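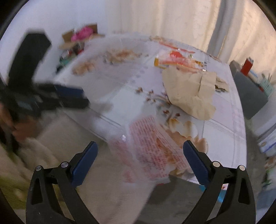 Search this site Search Go

Fewer recordings, tidier tables: Sirnum method sorts good clearing data from bad

Feb 6, 2021

Reading time: 3 minutes

The Pluserura group has today put out first results from Sirnum, a way of picking which human demonstrations a robot should learn from. The job is clearing a messy table. Paper, wrappers, crumbs, thin plastic, the lot.

Main result: a robot trained on 2,415 recordings picked by Sirnum did the job as well as one trained on the full set of 3,724. Same robot, same training time, same tables. On crumpled paper and plastic bags the smaller set did better.

All recordings were made by people using a pair of hand-held grippers, one in each hand, with a camera on each. No robot in the room. The person clears the table through the gripper fingers, and the cameras keep what the fingers were facing. Collection ran in 19 ordinary rooms, living rooms and shared kitchens mostly, and closed in October. Nobody was asked to tidy the rest of the room first. Boxes on the floor stayed where they were, curtains open or shut as found.

Why throw recordings away

Household rubbish is hard going for a robot. A block keeps its shape when you pinch it. Packing paper does not, and a thin bag can fold under the pad or stick to the cloth. People get round this without thinking. They nudge, pinch again, let go, swap hands. Some of that is skill and some of it is fumbling, and a robot that copies everything copies the fumbling too.

Earlier practice in the group was to keep the lot and hope that sheer amount would wash out the bad parts. It did for solid items. For soft and crumpled ones it didnt, and adding more recordings made the robot slower to commit to a grip.

How Sirnum works

Sirnum looks at short stretches of each recording, not the whole thing in one go. For each stretch it asks one question: could the next hand movement have been guessed from what both cameras saw? If yes, keep. If the hand wandered off in a way that nothing in view explains, the stretch is marked down. Recordings with too many marked stretches are left out of training.

Two things had to be put right along the way. Fast swings of the hand blur the view, and the first version marked those down every time, even when the swing was a perfectly good one. The current version takes the speed of the hand into account. Second, the two hands were being scored apart. One hand holding a bag still looked like a hand doing nothing. They are now scored as a pair.

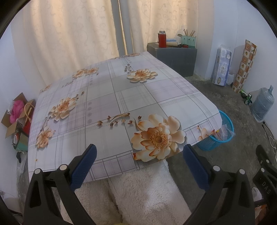
Herkis called the pair scoring the real step forward, and would have led with it: picking fewer recordings saves money, but seeing that a still hand is working changes what the robot can be taught. Herkis also wanted the tests repeated with tablecloths the method had never met, as patterned ones pull the eye away from small scraps. The group agrees. Work on that has started, no figures yet.

What was tested

670 clearing attempts, spread over the Sirnum-trained robot and the one trained on everything. Attempts were scored on whether the item left the table and whether anything else was moved that should of stayed put. Chasing fine crumbs was beyond both robots. So was paper lying flat, with no edge standing up to pinch.

The scoring was done at the Dambrauskienė laboratory, which took no part in the training and did not know which robot was which until the end.

Limits

One type of robot. One type of gripper. Rooms all fairly small. The group makes no claim for outdoor work, or for wet food waste, which was kept out of the recordings from the start. Sirnum also needs both camera views, so older single-camera sets cannot be put through it as things stand.

Code for the scoring step will be shared once the notes are in order. The recordings will follow in parts, after a check for anything private in the background. Letters, faces, screens.

Requests for the full report, test sheets or larger pictures go to the Pluserura press desk. Please put Sirnum in the subject line.

Related items

Pluserura opens second room for two-handed work
Folding towels from short demonstrations: progress note
Blur and fast hands, what we changed
Dambrauskienė laboratory: how blind scoring is done
Call for homes, next round of table recordings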